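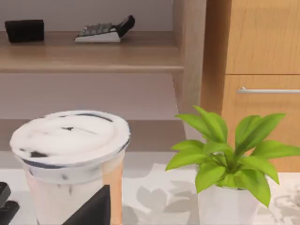
**11 September 2026** — Researchers at the Starholm laboratory have published a method for training robot grippers entirely in simulation, using ordinary desk and kitchen items such as drink cups, bottles and potted plants.

The method, named Ravis, changes the layout of a virtual table between attempts, so that the gripper must plan each approach afresh. The team used 526 layouts and 32 kinds of object.
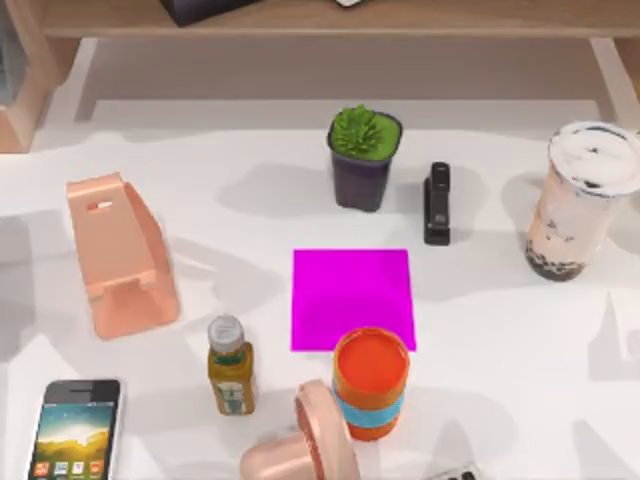

Tall cups with lids proved the hardest to grasp when other items stood close by. Training took 2 days — against 30 for the laboratory's earlier method.

"We shall begin trials on physical equipment in February," said Gunnel Eide, who leads the work.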